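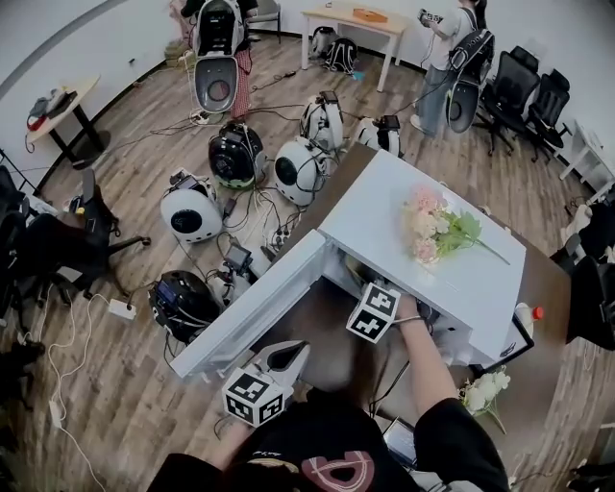 A hand-held gripper goes into the refrigerator while its twin waits outside. Marker cubes on top tell the software where each one is.

Please Close the Door Behind You

By Geetha Naidu

Print this article | E-mail this article

The first thing I learned at Hellano is that I have been reaching into refrigerators wrong for most of my life.

I go in fast, I go in at an angle, and I look at my phone while I do it. A person can get away with this. A robot that learns from me cannot, and so Sharada Chowdary, who runs the demonstration floor, made me put down the grippers after my second try and watch somebody competent.

The grippers are the clever part. You hold one in each fist like a pair of salad tongs with ambitions, and for the length of a shift they are your hands. On top of each is a white cube printed with black squares, and from those squares the computers work out where the gripper is and which way it is pointing. The robot itself doesn't have to be involved. You do the chore, the chore is recorded, and later a machine is asked to do likewise.

The chore that morning was called Fridge 30. It has a script one sentence long: open the door, reach in, take hold of the item, bring it out, close the door. Each run through it is called an episode, a word that promises more plot than you get. Hellano wanted 2,622 good ones by the end of April. When I visited it had 2,343, and the mood was that of a household with most of its taxes done.

What makes an episode good is dullness. The reach should be smooth, the pause before the grip should be short, and there should be no second thoughts. Second thoughts are the great enemy. If you drift left, change your mind and drift back, a robot may conclude that drifting left is how refrigerators are opened, and then you have a machine with your personality in it.

"We had one demonstrator who tapped everything twice before picking it up," Chowdary told me. "Lovely person. We now have an arm that knocks."

The fridge is a mini model, the kind that keeps three yogurts cold in a dorm room, and it sits on a long table with some artificial flowers lying on top. The floor beyond it is less tidy. White and black robots with round heads stand about in a thicket of cables, and I learned to walk among them the way one walks through a kindergarten at nap time.

There is another school of thought, and it occupies the other end of the same room. Its members hold that a robot should be taught by remote control, with a person working the machine's own limbs from a controller, so that whatever gets recorded is something the body can really do. The gripper people reply that this is slow, and that remote operators all end up moving like someone carrying soup. Both sides are right, and they share a coffee maker.

Chowdary, who came over from a warehouse firm called Soylu, has worked both ways and declines to choose. Remote control is better for anything where the robot has to feel its own weight, she says. Hand-held is better for volume. A good demonstrator with grippers can get through 40 episodes before a break, and the break is not optional – the forearms go first, then the temper.

The recordings are sent to Pullura, the software side of the business, where someone trims the ends and throws out the bad ones. Mine were easy to find. In one I closed the door on the gripper. In another I did everything beautifully and then, out of thirty-odd years of habit, used my elbow to shut the door. The reviewer's note said only "elbow."

By mid-afternoon I had slowed down enough to be useful. I reached in. I gripped. I withdrew, with what I thought was real poise, and Chowdary looked at the monitor for a while and said that one could stay.

I asked how long it would be before a robot did this in my kitchen. She asked what was in my refrigerator. I told her about the shelf with the jars, and the drawer that has to be lifted and pulled at once, and she wrote something down and said it would be a different project.

Print this article | E-mail this article

Related stories
Fimeck Wants Your Old Dishwasher, Racks and All
The Long, Slow Business of Folding a Towel
Our Reporter Drives a Forklift From the Next Room
Why Elevators Still Have Buttons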